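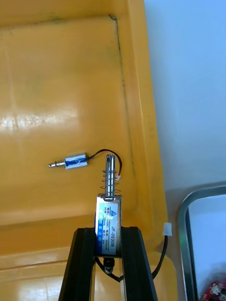 Ingvar Nørgaard asked whether the minutes might this time record what he had said about the hedge, as opposed to what the secretary wished he had said. The secretary agreed to try. The previous minutes were then approved, with one correction: for "rambled" read "spoke".

Zadotum Allotment Association
Minutes of the July meeting, 7.30 pm, in the hut

1. Apologies
Received from plots 9 and 17. Plot 22 sent a marrow.

2. Matters arising
The hedge. Mr Nørgaard said that the hedge along the lane was 30 centimetres over the height agreed last year, and that he had measured it in two places. The chair, Lautaro Lucero, said it had been a good year for hedges. Mr Nørgaard said that this was what he had been told last year. It was agreed that the hedge would be cut once the blackbirds had finished with it. Mr Nørgaard asked how we would know. The chair said the blackbirds would leave.

3. Water
The bill has come to £185, against £200 set aside, and there was a short silence while members got used to good news. Plot 6 proposed spending the difference on a new rose for the communal watering can. Plot 11 pointed out that the communal watering can has been missing since May. The proposal was carried anyway, 8 to 3, on the grounds that the can may come back.

Members are reminded that hoses may not be left running while their owners go home for tea. The member concerned said he had only gone for a biscuit.

4. Compost
The shared heap now contains a pair of curtains. Nobody present could account for them, though plot 14 thought the pattern rather nice. Cooked food, carpet and soft furnishings do not go on the heap. The notice will be repainted in larger letters. The bay nearest the gate is ready to use and members may take 4 barrowloads each. A discussion followed on what makes a barrowload, during which it emerged that plot 3 owns a very large barrow.

5. Summer show
Classes as last year, with the addition of "Three Courgettes, Matched" and the loss of "Vegetable Animal", which caused bad feeling. Mr Nørgaard asked that the judge come from outside the association. The chair said that last year's judge had come from outside the association. Mr Nørgaard said further outside.

Teas: plot 8 will bake if somebody else does the washing up. No one spoke, and the secretary, who was writing at the time, appears to have been put down for it.

6. Seed order
We have used Bech for some years. Plot 19 has had a catalogue from Floko and says the beans are cheaper. Plot 2 has grown the Floko beans and says there is a reason for that. Stay with Bech for the beans, try Floko for the onion sets, and look at it again in the autumn. Orders to the chair in writing, please – not shouted across the path.

7. Any other business
Plot 12 asked if the bell on the gate could be made quieter. Plot 13 asked if it could be made louder. Left as it is.

Mr Nørgaard wished to return to the hedge. The chair noted the time.

The meeting closed at 9.10 pm. The marrow was taken home by plot 5.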